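Water hardness again, second reading

Kettle test repeated this morning before the others were in. Same kettle, same fill line, six boils, then the water poured off and the scale scraped onto a weighed filter paper. The deposit came out slightly heavier than last time, which fits with the supplier having switched us to the borehole for September. I had expected the blend to stay in place until the reservoir work at Studbridge finished. Their notice says otherwise, in the smallest type on the back page.

Titration after breakfast. I ran 2 samples from the cold tap and one from the tank in the roof. The cold tap was consistent between runs. The tank sample was lower, and I do not trust it. The lid has never seated properly and the float valve drips, so the water up there is a mixture of ages. Kiran Chaudhary thinks the tank should be taken out altogether and the bathroom put on mains pressure. She is probably right, but the pipe to the bathroom is old and narrow and I would want to measure the flow first.

Indicator solution is nearly finished. The end point was hard to judge on the last run, going from red to a muddy purple and staying there for several drops before it turned blue. I recorded the first clean blue. A fresh bottle would settle it. Posto has it in stock but charges more for delivery than for the bottle, so I will wait until I also need buffer.
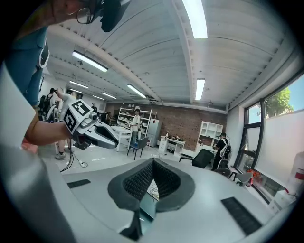 The softener is the real question. Mthembu quoted for a twin-cylinder unit with a capacity of 2,000 liters between regenerations, and the arithmetic does not support it for a house that uses as little as ours. A single cylinder half that size would regenerate once a week or less. I went through the quote line by line and found the bypass valve listed twice, and the drain hose not at all. The location also needs thought, as the salt has to be carried to it. Under the stairs there is headroom for the cylinder but none for a person tipping in a bag. I need a fixed strap on the wall to steady the cylinder, and a separate one for lifting the salt, a proper one that goes over the shoulder like the white and black strap on the person in the blue shirt. The rope handle I use at present cuts into the hand before I reach the back door.

Yogesh Pandey called at lunch about the dishwasher. His has an internal softener and he had left it on the factory setting for years. I told him to look up his own figure and set it from the table in the manual. He asked whether vinegar would do instead. It will remove scale already there, but it does nothing to the incoming water, and I would keep it away from the door seal.

Afternoon spent on the shower head. Soaked in citric acid for 56 minutes, rinsed, refitted. Flow into the bucket improved on the reading I took before the soak, though two of the outer jets still spray sideways. I will do those with a pin.

Still to do: reseat the tank lid, new washer for the float valve, write to Mthembu about the duplicate line. Also find out whether the outside tap can be taken off ahead of the softener. The tomatoes do not need the sodium. Dreramine tablets are down to the last strip, so those go on the shopping list with the descaler.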